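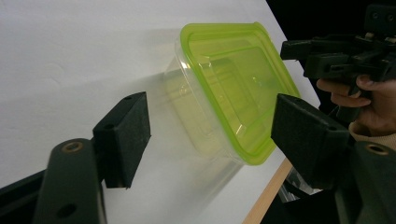 A clear plastic food container with a lime-green lid.

Why can you see through some things?

By Aurelia Matei

Go and stand at a window. You can see the tree outside, the neighbour's cat, maybe your own bike lying on the grass where you left it. Now try looking through the wall next to it. No luck! Both are solid, and you'd get a sore knuckle from knocking on either one. So how come light gets through one and stops dead at the other?

It's a brilliant question, and people puzzled over it for a very long time.

What happens when light hits something

Light is always on the move, and it's the fastest thing we know of. When it reaches an object, it can bounce off, it can be soaked up, or it can keep going and come out the other side. Usually you get a mixture of all of these.

When nearly all the light carries straight on, we say the object is transparent. Clean water is transparent, and so are window glass and many kinds of clear plastic.

When some light gets through but is scattered every which way, the object is translucent. Think of a bathroom window, baking paper, or a thin slice of cucumber (hold one up to a lamp, it's gorgeous). You can see the glow but you can't make out a clear picture.

When no light gets through, the object is opaque. Bricks are opaque. So is your little brother, which is why he's so annoying in front of the telly.

Tiny bits, tiny pushes

Everything around you is made of atoms, which are far too small to see. Inside each atom are even smaller bits called electrons. Electrons can take in energy from light, but they're terribly fussy about it. They'll only take exactly the right amount.

In glass, the light we can see doesn't carry enough energy to suit the electrons, so they leave it alone and it sails on through. In a lump of coal, the electrons are happy to gobble up nearly every colour, and that's why coal looks black.

Coloured see-through things are in between. Green cellophane soaks up most of the red and blue light and lets the green through. Put a piece over a torch and your whole bedroom ceiling turns the colour of a frog! 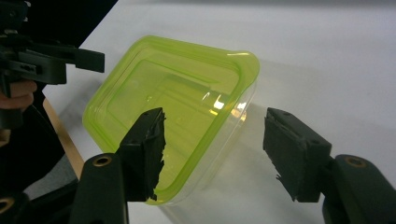 Hobart, February

Jars, tubs and lunchboxes

Your kitchen is the best place in the house to hunt for all this. Pull out a clear tub and hold it up to a white wall. The sides nearly vanish, but you can still find the edges - they show up as thin bright or dark lines. That's because light bends a little when it passes from air into plastic, and bends again on its way out. Where the plastic is curved or folded, the bending is much stronger, and your eye notices it straight away.

Scientists call this bending refraction. Put a straw in a glass of water and look from the side to see it at its silliest.

Try it yourself: the disappearing tape trick

You will need a piece of frosted glass or frosted plastic (one side should feel a bit rough), some clear sticky tape, and a book with nice big print.

Hold the frosted piece a hand's width above the page, rough side up. The words go fuzzy. Now press a strip of tape firmly onto the rough side and look again. You should be able to read through the taped part much better! The sticky layer fills in the tiny bumps that were scattering the light.

Try a drop of water in place of the tape and see which one works best.

Words to remember

Transparent: lets light straight through
Translucent: lets light through but scatters it
Opaque: lets no light through
Refraction: the bending of light as it goes from one material into another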